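Classroom Security Walk-Through — Checklist and Comments
Junior campus, Florimura College
Completed in April, starting at 7.30 am before the first bus

A quick word before the list. I know these walk-throughs land on everyone's desk at the worst possible time of term, and I do appreciate the patience of all the staff who let me wander in and out rattling their windows. Most of what follows is good news, and the bits that aren't are quite fixable.

OK = in order. ATT = needs attention. N/A = doesn't apply to this building.

PERIMETER AND GATES

1. Front gate closes and latches on its own — OK
Comment: Lovely and smooth now that Coletti have replaced the hinge. It used to need a shove with the hip.

2. Side gate locked outside drop-off and pick-up — ATT
Comment: Found it propped open with a brick at 9.20 am. I do understand, it's a long way round with a trolley of art supplies, but anyone walking along the creek path could come straight through to the Year 7 corridor. Please take the brick away and ask the office for a key if you use this gate regularly.

3. Fence line free of climbable items — OK
Comment: The old bench has been moved well back. Thank you!

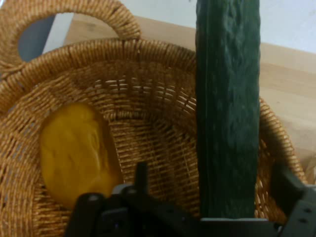
4. Delivery drivers sign in at the office — ATT
Comment: Mostly yes, but two signatures in the book had no time beside them and one had no company name. A driver in a hi-vis vest looks as if he belongs, and that's exactly why we ask. Office staff, could you fill in the time yourselves while they're finding their pen?

CLASSROOMS

5. Rooms locked when a class is at sport or assembly — ATT
Comment: I'd call this the main finding. Of the 20 rooms I tried during assembly, 3 were open. Bags, laptops and jackets were all sitting there, and it would have been very easy for somebody to take something or, for that matter, leave something behind. The last adult out locks the door, please, even if it's only for ten minutes.

6. Doors lock from the inside without a key — OK
Comment: Tried every one. Room 14 is stiff but it does turn. Coletti will look at it on their next visit.

7. Student names not readable from outside the building — ATT
Comment: The name cards on the desks in the ground floor rooms are very sweet, and I can see how much work went into the lettering, but from the footpath side I could read the whole front row. Could we turn those desks, or keep first names only? Families with court orders or other privacy worries have asked us about this before, and it's a small thing to fix.

8. Sharp tools from food tech and woodwork counted back in — OK
Comment: Count sheets complete and signed for the whole term so far. The shadow board in woodwork is a beauty.

CAMERAS AND ALARMS

9. Cameras working and clean — ATT
Comment: The Brilico unit over the bike shed has a spider living in it and shows mostly web. A soft brush will do the job.

10. Recordings kept for the agreed period — OK
Comment: Checked with the Rezaei technician over the phone and again on the screen.

11. Lockdown tone heard in every room — ATT
Comment: Very faint in the music practice rooms with the doors shut. Rezaei have quoted $800 for a second speaker, and I've put that through to the business office with my recommendation.

12. Visitor lanyards returned at the end of the day — OK
Comment: All back on the hook, even the one that went home to Ballarat.

FOLLOW-UP

Items 2, 5 and 7 can be sorted by staff this week. Items 9 and 11 are with maintenance. I'll pop back for items 4 and 5 during an assembly, and I won't be saying which one — please don't take it personally if you find me trying your door handle.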